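Sechs Klötze reichen

Ein Plädoyer gegen die volle Spielzeugkiste

Februar, halb sieben abends, und ich trete auf ein Plastikpferd. Wer Kinder hat, kennt das. Wer keine hat, kennt jemanden, der humpelt.

Ich habe danach die große Kiste im Wohnzimmer ausgekippt. Komplett. 91 Teile, ich hab sie gezählt, weil ich wütend war. Davon gehörten 15 zu Spielen, die es bei uns gar nicht mehr gibt. Eine Angel ohne Fische. Zwei Räder. Ein Puppenkamm, aber keine Puppe mit Haaren. Der Rest: Zeug, das blinkt, Zeug, das früher mal geblinkt hat, und ganz unten, mit Krümeln verklebt, die Holzklötze von meiner Tante. Ohne Farbe, ohne Buchstaben. Einfach Holz.

Meine Behauptung also, und ich bleibe dabei, auch wenn mir die halbe Verwandschaft widerspricht: Ein Kind braucht eine Handvoll Klötze und eine freie Fläche. Alles andere ist Dekoration für die Eltern.

Ja, ich weiß. Klingt nach Manufakturkatalog. Nach Leinenkleidchen und Preisen, bei denen man sich setzen muss. Hauke Frerichs, mit dem ich seit dem Studium über alles streite, hat mir genau das geschrieben: Ich sei auf dem besten Weg zur beigen Mutter. Beige Wände, beige Kinder, beiges Gemüse. Kann sein. Aber die Klötze aus unserer Kiste haben nichts gekostet, die lagen vorher Jahrzehnte auf einem Dachboden in Stadel, und einer hat eine Macke, vermutlich vom Hund.

Es geht mir um die Menge. Und um den Tisch.

Den Tisch vergessen nämlich alle. Man redet über gutes Spielzeug und schlechtes Spielzeug, über Schadstoffe, über Plastik, und dann liegt das gute Spielzeug zwischen Bügelwäsche, Prospekten und der Brotdose von gestern. Da baut keiner was. Ich würde da auch nichts bauen. Ein Turm braucht Platz drumherum, sonst sieht man ihn nicht, auch der Dreijährige sieht ihn nicht. Heller Tisch, nichts drauf, ein paar Klötze in der Mitte. Und daneben was Flaches, wo sie nachher reinkommen.
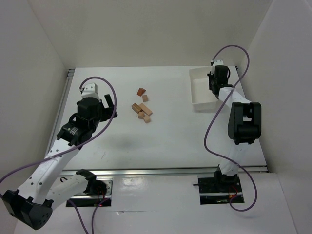

Das Flache ist mir wichtig, da kann ich mich in Rage reden. Die tiefe Kiste ist der eigentliche Feind. Was in einer tiefen Kiste liegt, ist weg. Unten sammelt sich, was keiner mehr sucht, oben liegt, was zuletzt reingeworfen wurde, und wenn ein Kind an etwas aus der Mitte will, kippt es. Natürlich kippt es. Was soll es denn sonst machen, tauchen? Dann liegt alles auf dem Teppich und wir schimpfen über Unordnung, die wir selber so gekauft haben, mit Deckel und Rollen.

Ein flaches Tablett dagegen: alles auf einer Ebene. Man sieht, was da ist. Man sieht, was fehlt. Ein Klotz zu wenig, der liegt unterm Sofa, fertig, suchen gehen. Bei 91 Teilen merkt kein Mensch, ob eins fehlt, und deshalb fehlt irgendwann die Hälfte.

Aufräumen wird damit übrigens ein Teil vom Spiel. Meine Tochter legt die Klötze hin, schiebt sie zurecht, nimmt einen wieder raus, legt ihn anders herum. Dauert ewig. Ich habe am Anfang dabei auf die Uhr geguckt und innerlich geschrien, Essen auf dem Herd, Telefon klingelt. Inzwischen finde ich, das ist vielleicht der beste Teil vom Ganzen. Greifen, drüberhalten, loslassen. Für uns ist das nichts. Für so eine kleine Hand ist es Arbeit, und zwar schwierige: nicht zu fest, nicht zu früh, nicht auf den Daumen.

Sabine Weidemann, Tagesmutter bei uns um die Ecke, hat immer nur fünf Sachen im Zimmer. Fünf. Der Rest steht im Keller und wird ab und zu getauscht. Ich hielt das für Strenge, ehrlich gesagt für ein bisschen geizig. Dann habe ich mal einen Vormittag dabeigesessen. Es war leise. Nicht brav-leise, eher beschäftigt-leise. Ein Junge hat die ganze Zeit versucht, einen Klotz hochkant auf einen anderen zu kriegen. Fiel um. Nochmal. Fiel um. Zu Hause hätte ich nach dem dritten Mal geholfen, ich Idiotin.

Einwand, den ich ernst nehme: Kinder wünschen sich doch was. Stimmt. Timo Ackermann, Vater aus unserer Kitagruppe, hat mir vorgehalten, ich würde meinen eigenen Geschmack als Pädagogik verkaufen, und sein Sohn liebe seine Feuerwehr mit Sirene nun mal heiß und innig. Soll er! Ich nehme niemandem die Feuerwehr weg. Unsere fährt auch noch. Aber sie fährt allein, ohne die zwölf Kollegen, die keiner eingeladen hat. Und wenn sie mal langweilig wird, darf ein Klotz die Feuerwehr sein. Oder das brennende Haus. Oder das Brot, das der Feuerwehrmann isst. Versuch das mal mit dem blinkenden Lerncomputer, der will immer nur Lerncomputer sein.

Zweiter Einwand: die Großeltern. Schwieriger. Die schenken gern und die schenken groß, und wer da mit Konzepten kommt, sitzt an Weihnachten alleine am Tischende. Ich habe keine Lösung. Ich sage inzwischen "Zoo" oder "Schwimmbad", wenn jemand fragt. Klappt jedes zweite Mal. Das andere Mal kommt ein Karton mit Schleife und ich sage Danke und meine es auch.

Und dann noch der Einwand, Klötze seien langweilig. Ja. Sind sie. Für ungefähr so lange, wie man braucht, um einen Kaffee zu kochen. Danach muss das Kind sich was einfallen lassen, und wer es in dieser Lücke mit der nächsten Attraktion versorgt, hat sich für den Rest des Nachmittags als Animateur eingestellt. Unbezahlt. Das Gequengel in der Lücke aushalten ist furchtbar, geb ich zu. Ich gehe dann in die Küche und schäle irgendwas. Möhren meistens.

Von der ausgekippten Kiste ist bei uns etwa die Hälfte in den Keller gewandert, ein Sack ging an Luana Camargo für ihren Flohmarkttisch, die verwaisten Teile in den Müll. Die Kiste selbst steht jetzt im Flur. Da sind Schuhe drin. Auch zu tief, die Schuhe unten hat seit dem Herbst keiner mehr gesehn, aber das ist ein anderer Text.

Das Plastikpferd habe ich behalten. Steht auf der Fensterbank, drei Beine.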